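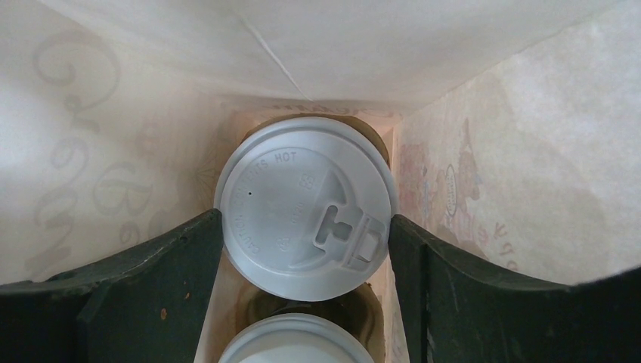
Two lidded cups in a paper bag

Suspended for the first two games: does the bye week count?

Posted 30/07/2024 in College Football > Rules and Eligibility

My nephew plays linebacker at Brinilbridge and got a two-game suspension from his coach over the summer. It was a citation, not an arrest, and he has already paid the fine. The season opens the last weekend of August, then they have a bye, then a home game against Riviere in September. Half the family says he is back for Riviere because that is the third week. The other half says he sits out that one too. We have to book rooms in Itville for that weekend and the hotel wants 200 dollars up front with no refund. Does a bye count toward a suspension or not? Also, can he dress and stand on the sideline while he is suspended, or is he not allowed in the stadium at all?

Lucienne Besnard

It goes by games played. If the school said two games, he misses the opener and he misses Riviere. The bye week does nothing for him. It would be different if the school had said two weeks, so find out the exact wording in the letter he was given. Schools sometimes use one word in the letter and another in the press release, and the letter is the one that matters.

On the sideline question, this is the coach's own suspension, so the coach decides. When my son was suspended at Guvitley he practiced all week with the scout team, and on Saturdays he was allowed to stand on the sideline in a team polo and sweatpants. He did not travel to away games. A teammate who was suspended the year before had to watch from the stands. Same coach both times. There was nothing written down about it that I ever saw.

He should also ask whether the suspension can be cut short. My son's was for two games and stayed at two, but he had to finish 11 hours of community service before he could play again, and the paperwork was slow getting to the athletic office. Tell your nephew to turn in anything like that early and keep a copy.

Mesfin Moges

Agree with the above, games are games. I would not pay for the hotel yet. Even when he is eligible again he may not start, because somebody else will have had his spot for two games. If you want to see him play, go to the game after Riviere. If you just want to see the team, then book it.

tightend6

Coaches shorten these all the time when the next opponent is good. I bet he plays. Riviere ran all over them last year and they need linebackers. Parking in Itville is terrible on game days by the way, get there before the band does.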